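Visit report: gripper comparison at the Stadness test hall

Last updated: August

Purpose of the visit

We are replacing the end effectors on our two-arm benches and had it down to two candidates, the Tromell parallel gripper and the De Luca wedge-finger unit. Stadness runs both on its own cells and offers bench time to prospective buyers. We booked the morning and brought our own parts: a box of cable ties, M3 standoffs, foil pouches, and several lengths of fine chain of the sort our packing line handles badly.

Arrival and hall layout

Check-in was at 8:30. Safety glasses are handed out at the desk. The hall is one long room with the test cells down the window side and the controller racks opposite. Parking is behind the building and the sign for it is easy to miss from the road.

Controllers

All the cells we used run the Skomine controller on a 24 V supply. Startup was uneventful. The teach interface is plain and the menus are shallow, which our operators will like. Two complaints. Gripper force is entered as a percentage of maximum with no conversion to newtons shown on screen, so settings cannot be copied from one gripper model to the other. Error messages appear as bare numbers. We hit code 2156 twice while swapping grippers and had to look it up in the binder (tool ID mismatch, cleared by reloading the tool file).

Tromell parallel gripper

Solid on the standoffs and the foil pouches. Stroke is long enough for everything we brought. The flat pads hold a pouch without creasing it at the lowest force setting. On cable ties it was acceptable when the tie lay straight and poor when it lay on its edge. With chain, the pads closed evenly but the strands slid toward one side of the pad face, and we lost the grip on most lifts. Stadness suggested the softer pad set, which was not in stock.

Pad change takes two screws per side and a 2 mm hex key. Access to the rear screw is tight with the wrist camera fitted.

De Luca wedge-finger gripper

Narrower at the tip and better suited to small parts picked from a flat surface. It was weaker on the pouches, where the tips left a visible dent in the foil. Finger replacement is slower than on the Tromell and needs the calibration routine run afterward, nearly 3 minutes each time.

Two-arm work with chain

The last session was on a two-arm cell with a white tabletop and a wrist camera over each gripper. We wanted to know how close the grippers can work before the bodies or the cable runs get in each other's way, and whether one arm can present a chain for the other to take.

A thin silver chain is awkward for this. It tangles into small loops when it is set down, and the receiving gripper needs a free section to close on. The approach pose we settled on puts the arms in a near mirror image, with the tips a short distance apart and the chain hanging from one side only.
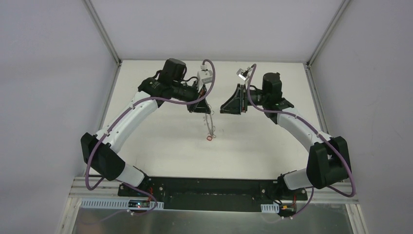
Findings and open items

- Tromell for the pouch and standoff stations. Request a quote with the soft pad set included.
- De Luca for chain and cable ties, subject to a longer trial on our own bench.
- Ask Skomine whether force can be displayed in newtons in a later release.
- Wrist camera cable routing to be checked against our enclosure height before ordering. Slack at the elbow is needed on both arms.
- Stadness to send spare finger prices for both models.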